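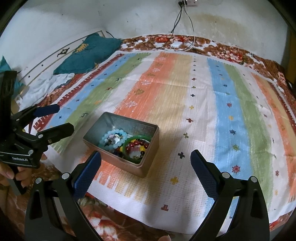 Sorting out a muddle of bracelets

Filed under: Bedroom & Wardrobe | Small Storage

I do all my bracelet sorting on the bed. A table sounds more sensible, but beads roll off tables, and I've spent enough of my life with my cheek on the carpet looking for one. A sheet pulled fairly flat will catch most things. Mine is the stripy one with the little crosses and stars on it, and I'll admit a plain one would be better for spotting tiny beads, but it's the one that was on.

My bracelets live in an open metal tin. I like a tin because it wipes clean and I can see what I've got, but everything does creep together. The aqua beads are usually easy enough to fish out. It's the dark red ones that cause trouble, looping themselves in and around the jade bangle, and then I start tugging, and tugging is how elastic snaps.

So, what works for me. Lift the solid things out first. A bangle can't tangle by itself, and once it's gone half the knot tends to fall apart. Hold it still in one hand and ease the beads off it with the other, a little at a time. If a string has properly wound itself round another, lay the pair down on the sheet and loosen from the middle. Pulling at the ends only tightens it.

Once they're apart I give each one a quick look over. Is the elastic going thin or fuzzy? Has a knot started to show between the beads? Those go in a saucer for restringing – I put it off until April last year and lost most of a yellow bracelet down the back of the radiator. My friend Jennylyn Cabanatuan restrings hers on doubled elastic and lets the knot sit overnight before she trims it, and I've copied her ever since.

For cleaning I stick to a soft, barely damp cloth, then a dry one. I don't soak anything strung on elastic. Leave it all out on a towel for 40 minutes or so before it goes back.

Then the putting away! I cut strips of card from a cereal box and slot them together into a rough grid inside the tin – jade in one corner, pale beads in another, long strings coiled loosely along one side. Anything with a pendant gets a twist of tissue paper to itself. It takes a couple of goes to get the card the right height, so cut it too tall and trim down.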